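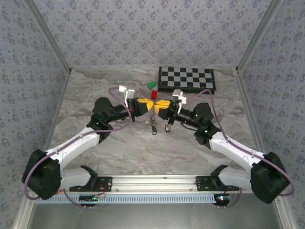 4. Sealing the countertop

This section covers first-time sealing and yearly resealing of Hudholm stone countertops. It applies to the honed and polished finishes. For the Gornia textured finish, see section 6.

Before you start

Read the label on the sealer can. Keep the room between 60 and 80 degrees F and open a window. Do not seal a countertop that was installed less than 2 days ago. The adhesive at the seams needs that time to cure, and solvent can soften it.

You will need:
Hudholm penetrating sealer
pH-neutral stone cleaner
Two lint-free cloths, one for applying and one for buffing
Nitrile gloves
Painter's tape

4.1 Test for absorption

1. Put a teaspoon of water on the stone near the sink cutout, where wear is heaviest.
2. Wait 10 minutes and wipe it off.
3. Check the color. If the stone has darkened, it needs sealer. If there is no change, repeat the test in two other spots. If none of them darken, stop here and test again in six months.

Note: Dark veins can hide a water mark. Place the test drop on a light part of the pattern.

4.2 Clean the surface

1. Remove everything from the countertop.
2. Wash with the stone cleaner, working from the back edge to the front.
3. Lift dried spills with a plastic scraper held flat. Do not use steel wool.
4. Rinse twice with clean water and dry with a towel.
5. Leave the stone to dry overnight.

CAUTION: Vinegar, lemon juice and bathroom descalers etch marble. Etching is damage to the stone itself, and sealer will not prevent or repair it.

4.3 Apply the sealer

1. Tape off the sink rim, cooktop and any painted wall that meets the stone.
2. Shake the can. Pour a small amount onto the cloth, not onto the countertop.
3. Wipe on an even coat over an area you can reach without moving your feet.
4. Wait 5 minutes. Add more to any spot that dries sooner.
5. Buff off all residue before it turns tacky.
6. Move to the next area, overlapping by a hand's width - seams included.
7. Apply a second coat after one hour.

Note: Hazy streaks are sealer left on the surface. Dampen a cloth with fresh sealer, rub the streak for a few seconds and buff dry.

WARNING: Sealer vapor is flammable. Turn off pilot lights. Spread used cloths flat outdoors to dry before disposal.

4.4 Curing

Keep the countertop dry for 24 hours. Light use is fine after that. Do not use spray cleaners for the first week.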